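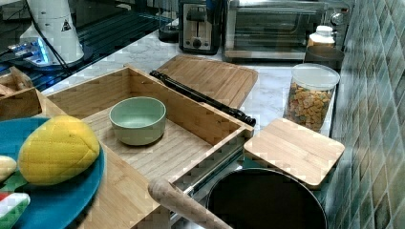

Montserrat Montes wrote in to ask if the Rodach tray can go through the dishwasher. No. Please don't. Bamboo tray, bamboo board, bamboo lid — all hand wash, warm water, drop of soap, stand it on its edge to dry. Ten minutes in a dishwasher and the glue lines start to open up. We don't replace those.

RODACH BAMBOO COUNTER TRAY, OPEN TOP

Low sides, slatted walls, flat floor. For the stuff that wanders around the counter. A small bowl, tea, garlic, the lemon you cut half of. Pick up the whole tray, wipe under it, put it back. That's the idea.

Two sizes in stock:
Small — fits one bowl with room left over
Large — plate plus a box of tea bags, easy

The large is sold out in the dark finish untill March. Natural is fine, plenty of it.

What's in the box: one tray, four stick-on felt feet, care card. Bowl NOT included. People keep asking. The pale green one is the Lasau dip bowl, ceramic, sold singly, see Lasau page. Dishwasher OK for the bowl.

Details
Material: bamboo, glued strips, food safe oil finish
Load: up to 6 lb in the large, less in the small, go easy
Walls: low on purpose, you can reach in with a spoon
Floor: sealed, but not for standing water
Feet: stick them on before first use, marble and stone counters especialy

GOES WITH

Nyberg cutting board, bamboo, rectangular. The big one. Has the juice groove on one side, flat on the other. Rounded corners. Same honey color as the tray or close to it, bamboo varies from batch to batch and we can't match by photo so don't send one. Groove side for tomatoes and roast chicken, flat side for bread and dough.

Ceron square board. Small. Works as a lid for a jar or a pot that's off the heat, or for one clove of garlic when you can't be bothered with the big board. NOT for a pot on a hot burner. It will scorch. Seen it.

Set price (small tray + Nyberg + Ceron) is in the cart, comes off by itself, no code needed.
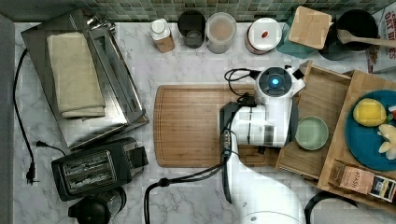 Esperanza Cabello says she keeps two trays side by side, one for whatever she's cooking tonight and the other for what just lives on the counter, and she'd buy a third if we made a narrow one. Narrow one is on the list. No date yet.

Setting up a small counter

Board goes in the middle, long side to you. Trays to one side of it, whichever hand you don't chop with. Garlic and lemons on a plate in the big tray — the plate catches the papery bits and you can just rinse it. Tea boxes in a corner of the same tray, away from the plate, so they stay dry. Jars and canisters back against the tile.

Leave air between bamboo and a toaster oven. A hand's width, more if yours runs hot. Same goes for pots just off the stove. And don't slide the tray half under a wet dish towel and forget it, you'll get a gray stripe.

Oiling

Comes oiled. Do it again when the surface looks dry or feels rough. Mineral oil, thin coat, leave overnight, wipe off the rest in the morning. Not olive oil, it goes sticky and then it smells. One bottle of our oil is 200 ml, good for a lot of coats. Rough patches — 2000 grit is way too fine, people buy it by mistake, use the tan pad that we sell with the oil.

Shipping + returns

Orders over $100 ship free. Under that it's flat rate, shown at checkout. Trays ship flat in cardboard, no foam. Boards ship separate from trays so you may get two boxes on diferent days.

Returns 30 days, unused, feet not stuck on. Once the felt's on it's yours. Cracked on arrival, send us a photo of the box and the crack and we send a new one, keep the old one for the garage.

Last orders for the holidays: December 20, 2024, noon. After that it goes out in the new year.

Questions, use the form at the bottom. Put the product name in the subject line please.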